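Tastex (student project)

Tastex is a student robotics project in which teams programme a pair of robot arms to carry out kitchen tasks at table height. It is run as an optional course for second- and third-year students at the Rukmont technical college, and is assessed partly by coursework and partly by an internal competition held each June. The name is used both for the course and for the competition that closes it.

History

The project grew out of an evening club started by Joris Vandenberghe, then a lecturer in control engineering. The club had one arm and worked mainly on stacking blocks and sorting bolts. Members found these exercises too easy to be of use after the first term, and in its second year the club moved to household objects, which vary more in shape and stiffness. A second arm was added when the club became a credited course. Thijs Verhoeven took over the teaching of the software part, and the older block exercises were kept only as an introduction.

Early rounds of the competition used rigid objects alone. Soft food was allowed from the third round onwards, after a long discussion over whether bread could be treated as a fair test object, given that two slices from the same loaf may differ in thickness and firmness. The rule adopted was that each team receives bread from the same packet and may ask for one replacement.

Equipment

The workplace consists of two arms mounted side by side at the back of a table, each with a two-finger gripper. The table is covered by a mat, on which crockery, utensils and food are laid out before each run. Left and right are always given from the robot's point of view, so that the right arm appears on the left to a person facing the table. This convention is a common source of mistakes in the first weeks and is tested in the safety briefing.

Control software is written by the students on top of a shared library called Comska, which handles joint limits, gripper force and the recording of runs. Teams may change the planning and grasping parts of the library but not the stop functions. The recorded runs are kept in a common archive, which held 1,027 entries at the end of the last course year. Of these, 554 were marked as usable for training; the rest were retained for the study of faults. 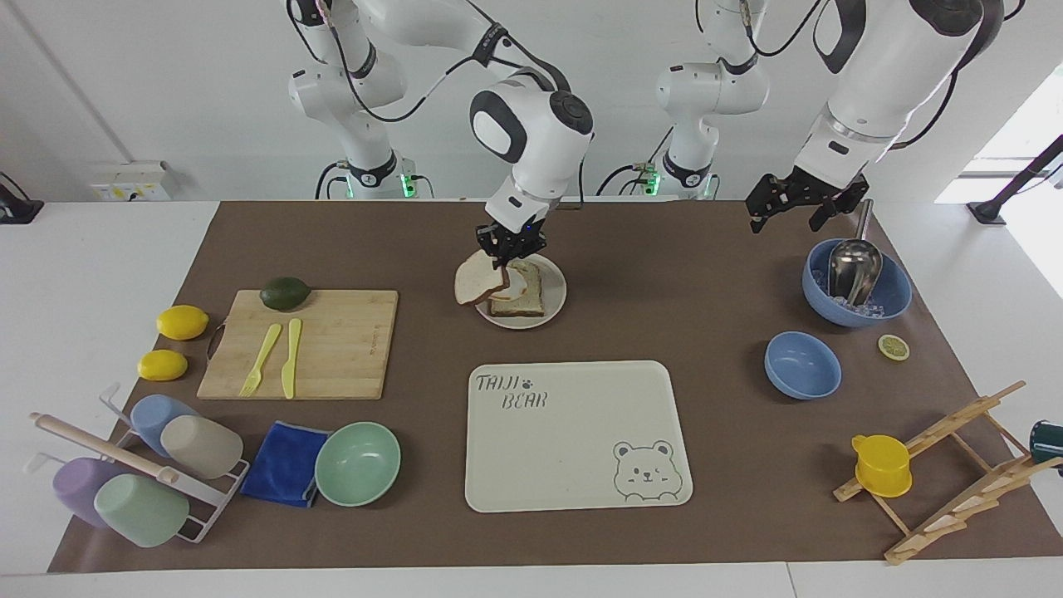
The right arm holding a slice of bread over the plate during the sandwich task; the left gripper is open.

Tasks

The sandwich task is the best known of the set. A slice must be gripped by its crust or face, lifted and placed on a stack without pushing the lower slices out of line. Gripper force is the main difficulty. Too little force lets the slice turn between the fingers – too much leaves a dent, for which points are taken off.

Other tasks include moving ice with a scoop, placing cups in a rack and folding a cloth. Objects that play no part in the current task are left on the mat on purpose, and a run in which one of them is knocked over is scored as incomplete. Layouts are drawn by lot from a list of 51, and teams do not see the list in advance.

Some tasks need both arms. In these the library reserves the space above the middle of the mat for one arm at a time, and the other waits outside it. Teams that wish to work with both arms in the shared space must submit their own collision check for approval.

Assessment

Coursework makes up 40 per cent of the final mark. It consists of a log book, a short report on one failed run and an oral examination on the team's own code. The remainder is given for the competition. Each team has three attempts per task, and the best two are counted.

The Hermans Prize, named after the workshop in which the first arm was mounted, is given for the clearest fault report. It is independent of the ranking and has on two occasions gone to the team placed last.

Reception

Former students have described the course as slow in its first half, with much time spent on calibration. Vandenberghe has defended this order of work, and the calibration exercises remain compulsory. A proposal to allow a camera on each wrist was turned down and is due to be considered again before the next competition.

See also

Comska (software library)
Rukmont technical college
Two-arm manipulation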